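Stilell gibt sich neue Regeln für das Arbeiten am Greifer

Stilell, 2020-06-25 – Wer in den vergangenen Wochen an der Werkstatt in der Breltdale vorbeigekommen ist, hat vielleicht den großen Bogen Papier gesehen, der dort von innen an der Tür hängt, eng beschrieben und mit mehreren Farben korrigiert. Aus diesem Bogen ist nun ein richtiges Dokument geworden: die Hausregeln für das Arbeiten von Menschen und Greifarmen am selben Tisch. Seit dieser Woche gelten sie für alle, die dort Stoffe einlegen, glattziehen, falten oder einfach nur einmal zuschauen möchten (und zum Zuschauen kommen erfreulich viele!).

Die Regeln umfassen 8 Punkte auf zwei Seiten und sind, das darf man ruhig sagen, angenehm lesbar geraten. Geschrieben hat sie Dzintra Mets, die in Stilell den Bereich Textil leitet und sich seit dem vergangenen November durch Normen, Handbücher und vor allem durch die eigenen Protokolle gearbeitet hat. 524 Einträge hat sie ausgewertet, vom harmlosen »Tuch verrutscht« bis zu dem etwas unangenehmeren »Ärmel zwischen den Fingern, Not-Halt gedrückt«. Verletzt wurde niemand, aber der Ärmel taucht mehr als einmal auf, und an dieser Stelle wollte sie ansetzen.

»Wir haben gute Leute und wir haben ordentliche Technik, und trotzdem hatte jeder von uns seine eigene Gewohnheit, wann man hineingreift und wann man wartet«, sagt Mets. »Die eine ruft, der andere nickt, der Dritte greift einfach zu. Das geht lange gut, und gerade darum redet man nie darüber.«

Kernstück ist die sogenannte Handfrage. Bevor ein Mensch in den Bereich vor den Greiferfingern fasst, um etwa eine Falte zu richten, spricht er laut aus, was er tun will. Die Person am Bedienpult antwortet mit »Steht« und nimmt die Hand vom Steuergriff, und erst dann wird zugefasst. Zurück geht es umgekehrt: Hand heraus, »Frei«, dann darf der Arm wieder fahren. Das klingt ein wenig umständlich und ist es am Anfang auch, doch nach ein paar Vormittagen hat man die beiden Wörter so im Ohr, dass man sie zu Hause am Wäschekorb vor sich hin sagt.

Mit der Handfrage verbunden ist eine Grenze für das Tempo. Solange jemand am Tisch steht, darf sich der Arm mit höchstens 200 Millimetern in der Sekunde bewegen, auch dann, wenn das Tuch groß und die Geduld klein ist. Das Programm Kivi, mit dem in Stilell die Abläufe gesteuert werden, hat dafür eine eigene Einstellung bekommen, die sich am Pult mit einem Schlüssel sperren lässt. Den Schlüssel trägt die Schichtleitung, und zwar am Körper und nicht mehr am Haken neben der Kaffeemaschine, wie es bisher üblich war.
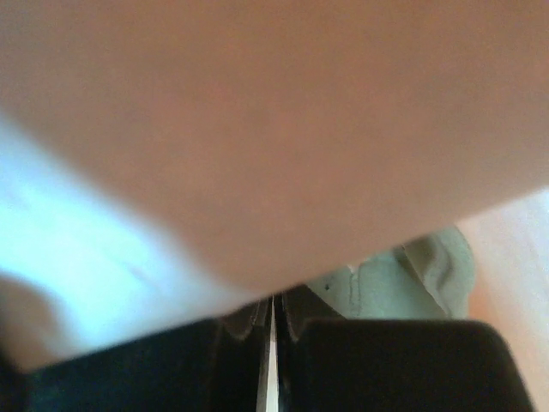 *Ganz nah am Greifer: bloße Haut unmittelbar vor den beiden dunklen Fingern, dahinter ein Stück graugrüner Stoff.*

Ausführlich geht das Papier auch auf die Kamera am Handgelenk des Arms ein, und dieser Abschnitt dürfte für andere Werkstätten besonders interessant sein. In der Praxis verlässt man sich gern auf ihr Bild, wenn man am Pult sitzt und der Tisch von dort schlecht einzusehen ist. Kommt ein Arm oder eine Hand dicht vor die Linse, bleibt vom Stoff aber oft nur noch ein kleiner Ausschnitt übrig, und wo genau die Haut aufhört und wie weit sie vom Greifer entfernt ist, lässt sich auf dem Bildschirm kaum noch schätzen. Die neue Regel ist deshalb kurz: Das Kamerabild allein reicht nie für eine Freigabe. Wer freigibt, schaut auf den Tisch, notfalls im Stehen.

Dazu kommen einige Punkte, über die am Tisch länger gesprochen wurde, als man denken würde. Ringe, Armbänder und Uhren werden vor der Arbeit abgelegt, weite Ärmel über den Ellbogen geschoben oder mit einem Band gehalten. Handschuhe sind beim Einlegen nicht erlaubt. Über die Handschuhe gab es die meisten Einwände, vor allem von denen, die im Winter in der kalten Halle stehen, und Mets hat versprochen, vor der nächsten kalten Jahreszeit noch einmal mit der Haustechnik über die Heizung zu reden.

Erprobt wurden die Regeln in zwei Gruppen, zuerst im eigenen Haus und danach bei den Nachbarn von Prurener, die in der gleichen Straße Tischwäsche und Vorhänge verarbeiten. Dort kam auch der Vorschlag her, die Protokolle künftig gemeinsam zu führen und Beinahe-Vorfälle ohne Namen einzutragen. In Stilell war man davon sofort angetan, denn bislang wurde manches lieber beim Mittagessen erzählt als aufgeschrieben. Für jeden Eintrag ist jetzt nur noch eine Zeile nötig – was geschah, wo die Hand war, wer freigegeben hatte (nach Aufgabe, nicht nach Person).

Neue Kolleginnen und Kollegen bekommen vor ihrem ersten Einsatz eine Einweisung, die bis zu 2 Stunden dauert und zum größten Teil am ausgeschalteten Arm stattfindet. Geübt wird mit Geschirrtüchern, die man nach Herzenslust zerknittern darf. Wer schon länger dabei ist, holt die Einweisung im Lauf des Sommers nach, die Listen dafür liegen im Aufenthaltsraum aus.

Die beiden Seiten gibt es auf Nachfrage am Empfang in der Breltdale, gedruckt und auf Wunsch auch in größerer Schrift für den Aushang. Anmerkungen nimmt Dzintra Mets gern entgegen, am liebsten handschriftlich am Rand. Eine überarbeitete Fassung ist für November vorgesehen.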